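To: Edurholm Textile Lending Library, members' list
From: Lending Office
Date: Apr 29, 2026
Subject: Re: Return dates and folding of printed cottons

Dear members,

Thank you for the messages received in reply to our spring notice. One of them raised points that concern most borrowers, and we answer it to the whole list.

> The notice says that printed cottons are now due back after 16 days.
> Our sewing circle at Betia meets every second week, and that leaves
> us very little time. May groups keep the older term? Also, should
> pieces be pressed before they come back? The leaflet in the Shimada
> boxes says yes and the website says no.

Groups registered with the Lending Office may keep printed cottons for the older term of six weeks. Single borrowers are asked to observe the new one. The library now holds 2,443 pieces, and the shorter term applies only to prints, where the waiting list is longest.

As to pressing, the website is correct. The leaflet in the Shimada boxes dates from before October and will be replaced. Please do not iron, starch or steam any piece before returning it.

The following applies to all returns:

1. Shake the piece out and remove pins and loose threads. Piped or bound edges should be left as they are – please do not trim them, even where they have frayed.

2. Lay the piece on a clean, flat surface before folding, and ease out the creases by hand.

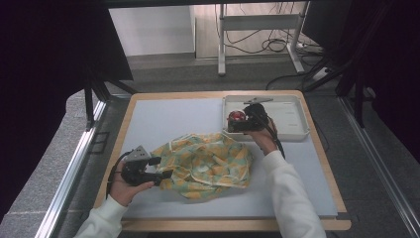
3. Fold along the longer side first, with the print facing in, and place the tissue sheet between the layers.

4. Put the loan card on top and close the box without tape.

Boxes from the Adiretti collection must be handed in at the desk and may not be left in the return bin. The desk is open until 7 p.m. on lending days.

Further questions may be sent to this list or to the office directly.

Lending Office
Edurholm Textile Lending Library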